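About Ratcombe Board Services 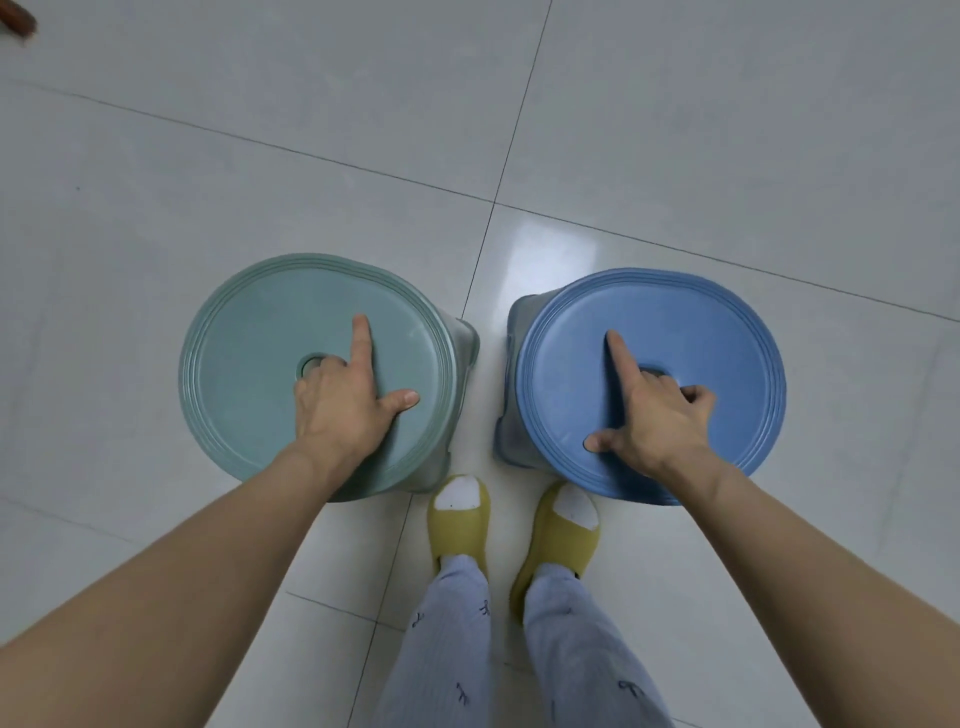 Who we are

Ratcombe Board Services supplies secretariat and governance support to public boards, trusts and advisory panels. The firm has three permanent staff and 30 associates. Our register lists 238 appointed members across all client bodies.

What we do

We prepare agendas, take minutes, keep registers of interests and track terms of office. Vacancy notices are drafted by us and issued by the appointing authority. We do not take part in selection.

Records are held in Clokiteo, our document system, which currently contains 1484 sets of signed minutes. Client bodies have read access at all times. Amendments are logged by user and date.

People

Leszek Czerwiński, Director. Formerly clerk to a regional water panel. Responsible for contracts and standing orders.

Giuliana Puma, Head of Appointments. Responsible for induction, term limits and declarations.

Reporting

An annual return is sent to each client body in October. Enquiries received by noon on Wednesday are answered the same week.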